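Mon 12 August

# Small Stuff, Small Rooms - my project report

So my project for the home design unit was about the little things that pile up in a bedroom, and whether a plain open box does the job better than a drawer. I picked bedrooms because mine in Lurkelton is tiny and I'm forever hunting for my tape measure (I sew, so that's a problem!).

I started with everything that had been living on the shelf or at the bottom of a bag and sorted it on the bed, on top of my yellow gingham sheet. Beauty things and little gadgets went together, and the tape measure got the inner tray to itself. My eyelash curler was the awkward one - those looped handles take up way more room than you'd think, so I laid it across the middle and fit the flat things in around it.

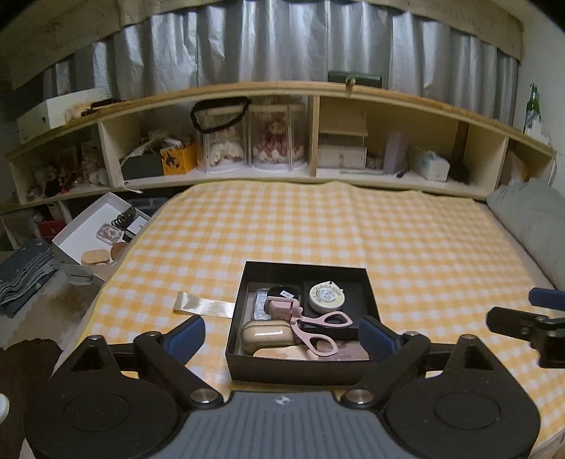
Does a small box need dividers?

One little tray inside the box is plenty for most people, and you only want more if you own a lot of really tiny things like pins or earring backs.

After that I ran my test. For 16 days I wrote down every time I couldn't find something within 30 seconds. With the drawer, back in the first round, I'd had nine misses. With the box I had two, and both of those were my earbuds, which I'd left at Hazel Brannigan's house. Hazel is my project partner and she did the same test in her own room, except she used a lidded box and got annoyed with the lid by the first weekend.

We both found that flat things end up along the edges and stay there. I haven't touched my compact since I put it away, so maybe it doesn't need a spot at all.

The white box is still waiting its turn. Hair clips and jars are going to be the next round, and I'd like to have that written up before December.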